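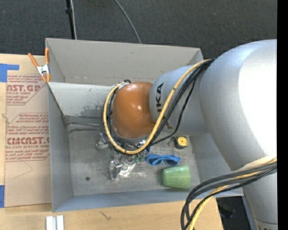
Figura 1. Braço KUKA sobre um contentor cinzento de dois compartimentos, com uma fita métrica, uns óculos de sol azuis e um copo verde no compartimento maior.

Automação e Organização do Trabalho
Apontamentos da aula 5: células de recolha de peças e redistribuição de tarefas
Docente: Fanni Fülöp

1. Âmbito

A aula trata da recolha de artigos a partir de contentor (em inglês, bin picking) e dos seus efeitos sobre os postos de trabalho adjacentes. O caso de estudo é o armazém de devoluções da Parnirier, que processa artigos de uso corrente enviados pelas lojas Usport. A aula anterior tratou da paletização, em que a posição e a forma da carga são conhecidas à partida. Na recolha de contentor nenhuma das duas condições está garantida.

2. Definição da tarefa

A tarefa elementar compõe-se de quatro operações: localizar o artigo, escolher o ponto de preensão, retirar o artigo e depositá-lo no destino. Um operador experiente executa-as sem as separar. A célula executa-as em sequência, e cada uma tem um modo de falha próprio.

Os artigos da Figura 1 servem para a discussão das classes de preensão:

Fita métrica: corpo compacto, preensão por faces opostas.
Óculos de sol: geometria irregular, lentes voltadas para baixo, hastes dobradas. O ponto de preensão depende da orientação.
Copo: deitado de lado, uma extremidade mais larga do que a outra. Na preensão transversal, a abertura da garra depende da secção escolhida.

A parede divisória condiciona a aproximação da ferramenta. Um artigo encostado a uma parede admite menos orientações da garra do que um artigo no meio do fundo. O encaminhamento dos cabos ao longo do braço entra também no cálculo: uma trajetória válida para os eixos pode não o ser para os cabos.

3. Situação anterior no posto

Antes da instalação, o posto de triagem da Parnirier ocupava 4 operadores por turno. Cada operador retirava o artigo, inspecionava-o, decidia o destino (reposição, reparação, abate) e registava a decisão. A retirada e a inspeção eram feitas no mesmo gesto. O tempo de inspeção não constava, por isso, de nenhuma folha de tempos, e o estudo prévio atribuiu-o por inteiro à movimentação.

Este erro de atribuição é frequente e deve ser verificado em qualquer levantamento. O protocolo de observação usado nas aulas práticas (método Acharya, ficha 2) obriga a registar a direção do olhar do operador durante a movimentação.

4. Situação posterior

A célula assumiu a retirada e o depósito. Ficaram atribuídos ao posto 2 operadores por turno, com funções distintas:

Operador de célula: abastece contentores, resolve paragens, repõe a célula em serviço.
Operador de inspeção: recebe os artigos já separados, decide o destino e regista.

Os restantes passaram para a linha de reparação, após 46 horas de formação por pessoa. O acordo interno, assinado em fevereiro, manteve a categoria profissional e o horário de todos.

5. Efeitos observados

5.1 Carga física. Diminuiu a flexão do tronco associada ao fundo do contentor. Aumentou o tempo em pé, parado, no posto de inspeção. A segunda alteração não estava prevista e levou à colocação de um apoio regulável.

5.2 Ritmo. O operador de inspeção deixou de controlar a cadência. Nas entrevistas, foi esta a queixa mais repetida. A solução adotada foi um tapete de acumulação entre a célula e o posto, comandado pelo operador.

5.3 Competências. O operador de célula precisa de ler mensagens de falha, distinguir uma falha de visão de uma falha de preensão e conhecer as condições de acesso à zona do robô. O manual do integrador (Canik) descreve as mensagens, mas não indica a quem cabe a decisão de retomar. A empresa redigiu uma instrução própria.

5.4 Conhecimento tácito. Os operadores de triagem reconheciam defeitos pelo peso ou pelo som do artigo ao ser pegado. Essa informação perde-se quando a pega é feita pela garra. Parte foi recuperada com uma balança à saída da célula.

6. Segurança

O acesso ao contentor com o braço em modo automático é interdito. A recolha manual de um artigo caído exige paragem, bloqueio e confirmação no comando. A pressão para evitar paragens deve constar da avaliação de riscos como fator organizacional.

7. Trabalho para a próxima aula

a) Decompor em operações elementares um posto de recolha manual à escolha.
b) Assinalar as operações em que movimentação e inspeção coincidem.
c) Propor uma repartição entre célula e operador e indicar quem controla a cadência.
d) Indicar que informação deixa de chegar ao operador e por que meio pode ser reposta.

Entrega em papel, no início da aula. Máximo de duas páginas, sem contar as fichas de observação.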